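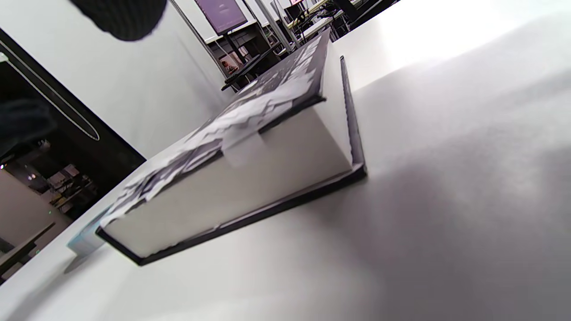 Plurnlow Student Robotics Project
Midyear progress report to the Drunitz Fund
Reporting period: August through January

Summary

We are halfway through the grant year and very happy with where the students are. The handling team can now record its own demonstrations, sort them, train a small policy on them and run it on the arm, with a mentor in the room but mostly keeping quiet. In August none of the students had done any of those steps. The parts budget is on track, the demonstration archive is growing, and we have one request for a change in spending, explained near the end.

What the students are working on

The project this year is called Illora, after the name the students gave the arm in its first week on the bench. The goal is a book-handling robot for a school library: pick up a book that has been left lying on a table, turn it the right way and set it on a return cart. We picked books on purpose. They are heavy for their size, they flop open, the covers slide against the pages, and there are hundreds of them to borrow for free.

Hardcovers have been the best teachers so far. A thick one lying flat gives the fingers almost nothing to hold. The students worked out three ways of dealing with that: slide the book until part of it hangs over the table edge and grip it there, tip it up from the spine side, or open the fingers wide and take it across the short dimension. The table-edge method is the most reliable and the slowest. The spine tip looks wonderful when it goes well and drops the book when it doesn't. The wide grip only suits narrower books.

Demonstrations

Students collect demonstrations with the hand-held gripper, which carries its own camera. A student does the task by hand with the gripper and the recording becomes training material. The archive now holds 1000 recordings, which was our target for the whole year! After the students' own review, 263 were set aside, mostly for a grip that slipped early or a camera view that lost the book for too long. A further 139 were kept but tagged "messy" – the book gets where it's going, with some fumbling on the way. There was a long and really good argument among the students over whether messy recordings help or hurt. They have decided to train with and without them and compare, and that comparison is the main job for the next two months.

The review process deserves a mention of its own. Two students watch each recording separately and mark it keep, messy or drop. If they disagree, a third looks at it. We didn't design this; the group came up with it after an afternoon when everyone was grading by mood.

Results so far

The first trained policy was tested on 40 pickups with softcover books from the training set, and the arm completed a little over half. On hardcovers it is much weaker. It tends to close the fingers too soon and scrape along the cover. Bright glare off the white tabletop seems to be part of the trouble, as the runs late in the day go better than the ones right after lunch. We have not tested that properly yet and I don't want to claim more than we know. A matte table covering is on the shopping list either way.

Cart placement works better than expected. Once the arm has a good hold on a book, it nearly always gets it onto the cart standing up.

Attendance and student roles

The group meets twice a week from 3:30 to 5:30. Attendance dipped during exams and came right back. Roles rotate every month between recording, review, training, hardware and writing up. Some students asked to stay in one role, and after talking it over we let the hardware pair stay put through the winter, on the condition that they write a repair guide for everyone else. The guide is at four pages and growing, with a very thorough section on cable strain.

The Murín exchange

Our partner group at Murín is doing the same task with a different gripper. We have had two video calls and traded one batch of recordings. Their camera sits further back from the fingers than ours, so their recordings could not go straight into our training set, and the students are writing a short note on what would have to match for sharing to work. They are proud of this note, and so am I.

Spending

Parts and printing are within budget. Replacement finger pads cost more than planned – rubber wears quickly against book covers. Travel money for the fall is unspent, as both exchange calls were online.

Request

We ask to move half of the unspent travel money to equipment, for a second set of finger pads, the matte table covering and a larger storage drive. The rest would stay in travel for the spring visit to Murín.

Next steps

Finish the comparison with and without the messy recordings. Record more hardcovers, especially thick ones. Test at different times of day with the blinds open and closed. Hold a trial in the school library in April, with real returns and the librarians watching. The students would love to have someone from the Fund there for it.

Submitted by the project lead, Plurnlow Student Robotics Project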